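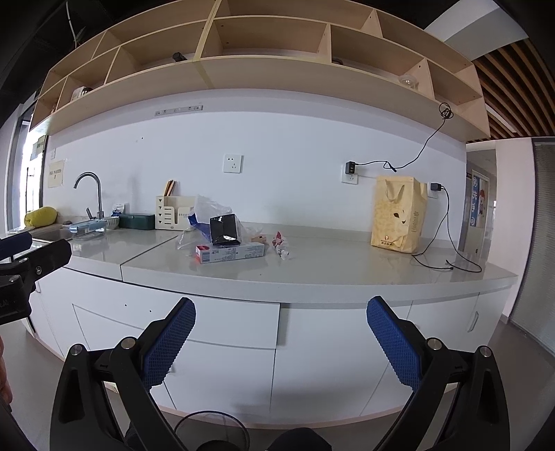

Could the packaging classes be split from the container classes, asked a comment on version 1, because a gift bag and a lidded food box end up in the same bin of the taxonomy and they are put away in quite different places. Version 2 makes that split. Files written against version 1 will not load without the mapping table (see Migration).

Rundcombe Counter Items
Version 2
Last updated: 13/07/2023

Summary
Rundcombe is a set of item records for kitchen and pantry worktops in everyday use. Each record names one item, gives its class, its state and the place it should go when the counter is cleared. There are 813 records. Item names are in English. Text printed on packaging is kept in its original script where legible and left blank otherwise.

Contents
items.csv: one row per item
classes.csv: class names and parent classes
destinations.csv: permitted put-away places
mapping_v1_v2.csv: old class to new class
notes.txt: free remarks by annotators, up to 200 characters each

Fields in items.csv
item_id: integer, not reused after deletion
class: see below
state: open, closed, empty, part used, unknown
destination: cupboard, drawer, sink, bin, recycling, medicine box, leave out, ask
label_text: string, may be blank

Classes
container: food boxes with lids, bowls, jars, tins
packaging: cartons, plastic bags, paper gift bags, snack wrappers
utensil: chopsticks, spoons, spatulas, and the holders they stand in
textile: cloths, towels, cushions
medicine: blister packs, bottles, sachets
fixture: taps, sinks, anything attached to the worktop
unknown: use freely

A holder and its contents are separate records if the contents can be lifted out. A wrapper with food still in it is packaging, state part used. Crumpled plastic bags are recorded as one item even when something is resting on them; the thing on top gets its own row.

Medicine 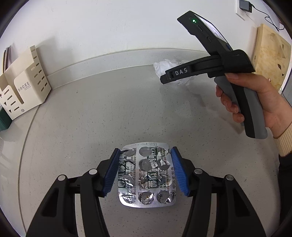

Blister pack, foil side up, on a pale grey counter.

Blister packs gave the most disagreement between annotators. The rules are as follows.

Torn foil over a cavity does not by itself mean the cavity is empty. Use empty only if every cavity has been checked from the clear or raised side. If that has not been done, use unknown.
The destination for a part used pack is medicine box. For an empty pack it is bin, unless the household has a separate collection.
Do not guess the product from a fragment of the name. Copy what can be read into label_text and stop there.
Loose tablets are always destination ask.

Destinations
The list of places follows the Listholm shelf plan, with medicine box added in April. Fixtures take leave out. Items with no agreed home take ask; please do not use cupboard as a default.

Migration
Run the Skalletti converter with mapping_v1_v2.csv. Rows whose old class was "box/bag" are written to a separate file and need a manual decision. The converter does not touch label_text.

Known problems
Gift bags are marked closed in some rows and unknown in others.
Bowls used as soap dishes are still under container.
Radulović codes in the version 1 notes were dropped and have not been restored.
Duplicate item_id values: 7, all in the textile class.

Licence
Free for non-commercial use. Keep this file with any copy.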